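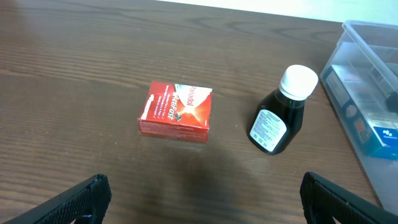
Well, I finally did it. I tackled the medicine drawer! I've been promising you this one since April, when I wrote up the linen closet and so many of you emailed back to say your own pills-and-potions situation was the one that really scared you. Same. I put it off through an entire summer of much more pleasant chores (I alphabetized my seeds, that's how bad it got).

My method was not fancy. I cleared off the wooden table, made tea, and brought things over a few at a time, because when I dump a whole drawer out at once I lose heart and go watch TV. Boxes like the Panadol ActiFast are easy. You find the date on the carton, you check that the date on the blister strip inside agrees, and you move on with your life. Little dark glass bottles with white screw caps are where I slow down. Labels get sticky, dates rub off, and I can never remember when I opened anything. My new rule is that the opening date goes on a strip of masking tape the minute the seal breaks.

Everything that passed went into a Stindine divided tray I'd been saving for craft stuff. It's 79 cents a section if you buy the loose inserts, and they pop out for washing. The tray now lives on the high shelf in the hall closet, away from the steamy bathroom and well out of reach of visiting grandkids.

The rejects are in a paper bag by the front door. Please don't flush yours! The Hovora pharmacy counter takes back old medicine, and they're doing an extra drop-off on 19th October with a bin right inside the entrance. Keep liquids in their own bottles with the caps on tight, and black out your name on any prescription labels before you go.

Next issue is the spice rack. I already know I own four jars of cumin.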